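Delia Barbu has been making and mending wooden building blocks in Draltside for nearly nine years. She works out of two rooms behind the old dairy at Drorlow, supplies nurseries and a handful of toy libraries, and takes in worn sets for repainting. I went to see her in February, at ten in the morning, when she was already on her second batch of the day.

Most of what comes in is not broken, she said. It is grubby, or chipped at the corners, or there are pieces missing and the nursery wants the set made up again.

"People think a block is a block," she said. "But if you give a four-year-old two that are meant to match and one is a hair taller, the tower leans and they know it. They might not say why. They just stop using that one."

She learned the work from Kalliopi Vlachou, who ran the workshop before her and still comes in on some afternoons to do the colours. Vlachou is strict about paint. The greens are kept dark and the reds lean towards brown, partly because the pale shades show every mark and partly because she doesn't care for bright ones.

"Kalliopi would say a child can have bright colours anywhere," Barbu said. "I used to argue. I did a yellow set once, for a school in Astomthorpe, and it came back after two terms looking like old teeth. So now we do the dark green and the brown red, and a natural one with just oil on it."

Long pieces are harder than short ones. A stick will warp if the wood has been stored badly, and it has to be turned over while the paint dries. Barbu buys her timber from a yard called Kadrić and leaves it in the back room for a month before she cuts anything. She sands each piece by hand after the machine has done the flat faces, going over the edges with 80 grit and then something finer.

"The edges are where the time goes. You want it so it won't hurt if they sit on it, but you don't want it round like a bar of soap. It still has to stand up."

I asked what she looks for when a set comes in. She said she tips everything out first and puts like with like, long with long, then goes through them one by one under the lamp. She keeps a metal tray for this and has no plans to replace it, scratched as it is.

"It's got sloping sides, so nothing rolls off on to the floor. A wooden one would be nicer to look at but it would soak up the oil. I wipe it down when I remember."

The trays get bits in them, she said, flakes and dust mostly, and she doesn't mind that so long as it is cleared before anything newly painted goes near.
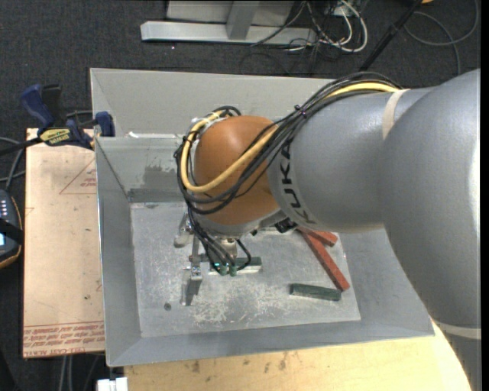

Getting the sets back out

A full nursery set is 100 pieces, and each one is packed in a cotton bag with a drawstring. Barbu used to send them in boxes with dividers. The boxes looked smart and lasted a few weeks, and after that the blocks were kept in whatever the staff could find.

"A bag can be washed. It can go on a hook. And tidying up is quicker, which is what the staff care about at half past three."

She would like nurseries to send sets back sooner. A chip can be filled and painted in an afternoon, but if it has been left for a year the damp gets in and the piece has to be made again. Some places post her a single block in an envelope, which she is happy with – it gives her the exact size and colour to match.

Vlachou arrived as I was leaving and went straight to look at the green that had been mixed that morning. She thought it could go a touch darker. Barbu said it would dry darker, and they left it as it was.

Repairs are taken in all year except August. Barbu asks that sets are sent dry, with a note of how many pieces there ought to be.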